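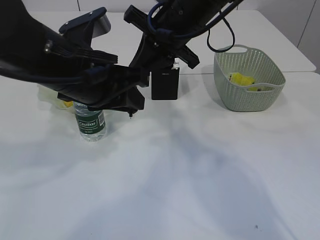 Setting Up Your Markik Sourdough Crock

1. Rinse the crock with warm water. No soap!
2. Stir in your flour and water, then set the lid on loosely — the starter needs room to climb.

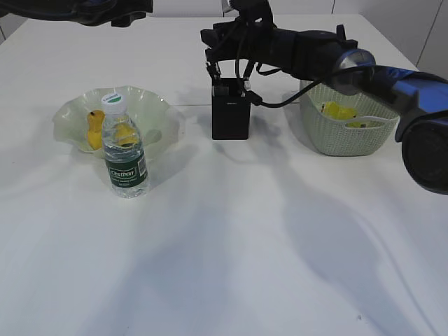
3. Feed it daily for 8 days. By then it should smell wonderfully tangy.

Note: A slow day or two is normal, so keep feeding.

Caution: Never clamp the lid while the starter is active.

632 shares | 2 comments

Kwadwo Kwofie: Mine doubled on day six — so happy!

Sivaprasad Bhat: Does rye flour work too?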